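Budgeting for the second hand

The purchase request for the second hand is due in February, and I have spent most of this week turning last year's spending into something Muireann Kinsella can sign. These are my working notes. They will be of use mainly to people who already own one multi-finger hand and are wondering what the next one costs to keep.

The list price is the easy part. Our first hand came from Relitz, and the quote had a single line on it. What we paid over the following year was spread across four cost codes, two of which belonged to other groups. Caoimhe Foley went back through the orders and sorted them into fingertips, sleeves, cabling, mounts and labor. Labor was the largest. Fingertips came second, and I had not budgeted for them at all.

Rubber pads are a consumable. I now treat them the way we treat printer toner: a fixed quantity per quarter, ordered whether or not anyone has complained. The request has 16 tips in it for the first year. Daithí Fahy wanted more. I told him we could revisit it when the tabletop work moves to heavier objects.
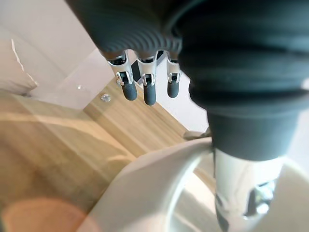
The sleeve is harder to plan for. Relitz sells it only as an assembly with the collar, at $700, and the lead time has been different on every order. Grindik will sell the sleeve alone but will not confirm that it fits our revision of the wrist. I asked them twice. For now the request has one spare assembly from Relitz and a note saying the line can be dropped if Grindik sends a drawing.

Then there is the wrist camera. The first time, we bought the camera and forgot the bracket, the cable and the strain relief, and ended up making the bracket ourselves. It works, but Dulce Ocampo spent two days on it, and two days of Dulce costs more than the part. This time the bracket is on the quote. So is a second cable, in the shorter length. The long one needed a service loop that kept finding its way into places it should not be.

I looked at whether we could get by with a simple two-jaw gripper on the second arm. Obura has a decent one for well under half the price, and for boxes I would buy it tomorrow. Our task list is mostly household objects on a wooden table, with bowls and soft materials in the mix, and we already have software that assumes fingers. Porting that to a different gripper is a cost too, even if it never appears on an invoice. Sinéad Costello estimated it and I believe her number, so the two-jaw option is in the appendix and no further. 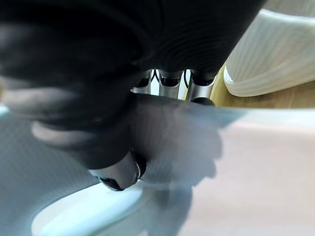
Hand at the table, seen from the wrist camera.

Service contract: $4000 a year from Mondance, covering both hands, parts excluded. I went back and forth on this. Without the contract we ship a hand out and wait. With it, someone comes here. The argument for paying is that the arm sits idle while the hand is away, and the people scheduled on it do not stop drawing salaries. The argument against is that Caoimhe can now do most of the routine work herself - she has had the sleeve off often enough. I have put it in for one year with a review before renewal.

Things still open:

Whether the spare sleeve counts as equipment or supplies. Finance has given me both answers.

Import duty on the Relitz order. The last invoice had it as a separate charge that arrived after we had closed the purchase order.

Storage. The spares currently live in a drawer with the hex keys, and rubber parts should be somewhere darker and better labeled.

Muireann gets the draft once the revised quote comes back from Relitz. If the total has to come down, the service contract goes first and the second cable goes last.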